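I have been putting off writing about the finding aid because I wanted it to be done first, and now it is done, or done enough that someone else could walk in and find a letter with it!

Quick background for anyone new. The Rakena Seed Company sold vegetable and flower seed by mail for most of a century, and when the office closed, its papers went to the little county historical library where I spend my free afternoons. They arrived in two lots. The first was beautifully packed. The second came out of a barn loft, in apple crates, with the order books mixed in with the family's Christmas cards. There are a little over 5 linear feet all told, if you leave out the oversize catalogs (I do, they have their own drawer and their own problems).
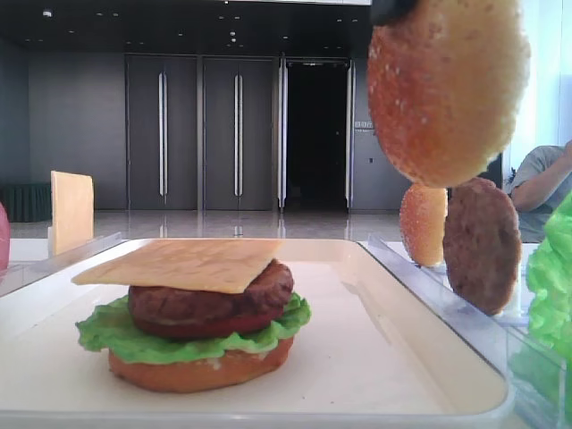
How the series shook out

I went back and forth on this for weeks. My first plan had separate series for correspondence, orders, growers, and catalogs, which looked very sensible on an index card. Then I opened the growers' files and found that the company had kept everything by farm: letters, contracts, germination slips, even the odd snapshot, all folded together. Splitting that up would have been a crime. So the growers stay exactly as the office kept them, alphabetical by farm, and the other series are built around them.

Kylie Costigan, who taught me everything I know about box lists, looked over my draft and crossed out the word "miscellaneous" every single time it appeared. She was right. Half of those folders were railroad freight claims, and the rest turned out to be letters from a wholesale house called Kemus that wanted its onion seed yesterday. They have real titles now.
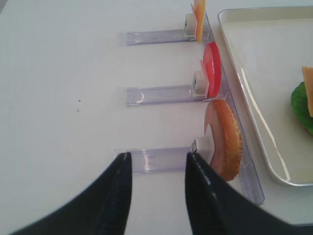
Flondera, April

Writing this part from my sister's kitchen table, with a laptop, a stack of photocopied folder lists, and a cat who loves paper. I came up for the week and brought the customer letters index with me. It stands at 3,000 names and I love every one of them. People told this company everything! A woman wrote to complain about her sweet peas and then went on for four pages about her son's wedding, the price of coal, and a neighbor's goat. Somebody in the office wrote "send 2 pkts, no charge" across the top in blue pencil.

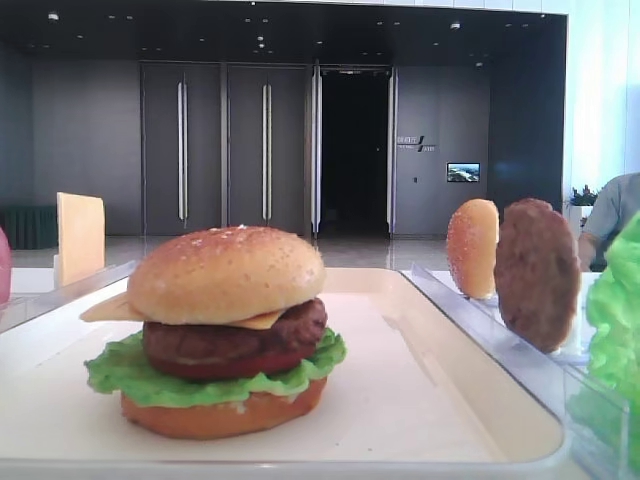

The blue pencil is my favorite thing in the whole collection, and I still don't know whose it was. It shows up on letters, on invoices, on the backs of catalog proofs, always the same slanting hand, always short. I put a note about it in the scope and content section so that researchers will know to look for it. If the payroll ledgers ever surface I may be able to match the handwriting, but the only ledger we have is the one the mice got to.

Still on my list: rehousing the glass negatives, fixing the box 4 labels (I wrote two of them upside down), and typing up the name index so it can be searched from the reading room computer. The container list is already printed and sitting in the binder at the front desk. If your grandparents grew seed on contract anywhere in the county, come in and ask for the growers' files. Bring the farm name if you have it, and a sweater, the reading room is freezing.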